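D'où vient le plastique ?

Le plastique est partout : dans les jouets, les stylos, les emballages, les pièces qu'on assemble pour fabriquer un objet.
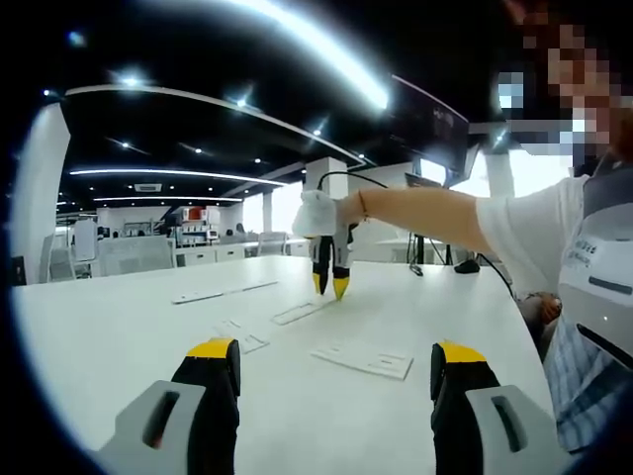

C'est quoi, le plastique ?

Le plastique est une matière fabriquée par l'homme. On ne le trouve pas dans la terre comme le fer, ni dans la forêt comme le bois. Il en existe beaucoup de sortes. Certaines sont dures, d'autres souples. Certaines laissent passer la lumière, d'autres non.

Toutes les sortes de plastique ont un point commun : elles sont faites de très longues chaînes, bien trop petites pour être vues. Imagine un collier avec des milliers de perles, toutes accrochées les unes aux autres. Les scientifiques appellent ces chaînes des polymères.

Avec quoi le fabrique-t-on ?

Le plus souvent, on part du pétrole. C'est un liquide sombre et épais qui se trouve dans le sous-sol. Il s'est formé il y a des millions d'années à partir de restes de minuscules êtres vivants.

Dans une raffinerie, on chauffe le pétrole pour séparer ce qu'il contient. Une partie devient de l'essence, une autre sert à faire du plastique. On peut aussi utiliser des plantes, par exemple le maïs ou la canne à sucre.

À la fin, on obtient de petits granulés, gros comme des lentilles. Ils sont livrés dans les usines par sacs ou par camions entiers.

Comment lui donne-t-on une forme ?

La méthode la plus connue s'appelle le moulage par injection. Un moule est un bloc de métal creux. Le creux a exactement la forme de la pièce que l'on veut.

Les granulés sont chauffés jusqu'à ce qu'ils fondent. Une grosse vis pousse le plastique fondu dans le moule. Il refroidit, il durcit, puis le moule s'ouvre et la pièce tombe. Pour une petite pièce, tout cela peut prendre 20 secondes.

Les bouteilles sont faites autrement. On souffle de l'air dans un tube de plastique chaud, qui gonfle comme un ballon et se colle aux parois du moule.

Pourquoi y a-t-il des trous dans certaines pièces ?

Regarde l'intérieur d'une vieille télécommande, avec un adulte. Tu verras peut-être des fentes et des ouvertures. Elles servent à laisser passer un bouton ou un fil, ou à accrocher deux pièces ensemble. Parfois, un trou permet aussi d'utiliser moins de matière – la pièce est alors plus légère.

Que devient le plastique après ?

Le plastique met très longtemps à disparaître dans la nature. Il se casse en morceaux de plus en plus petits, que les animaux peuvent avaler.

Une partie peut être recyclée. On trie les objets, on les lave, on les broie et on les fait fondre pour obtenir de nouveaux granulés. Mais toutes les sortes ne se recyclent pas, et les mélanges posent problème. Le plus simple est de garder ses objets longtemps et de les réparer quand c'est possible.

Les mots à retenir

Polymère : très longue chaîne faite de petits éléments qui se répètent.
Granulé : petit grain de plastique, prêt à être fondu.
Moule : forme creuse dans laquelle on fait durcir une matière.
Recycler : transformer un objet usé en matière pour un nouvel objet.

Mis en ligne le 4 mars 2022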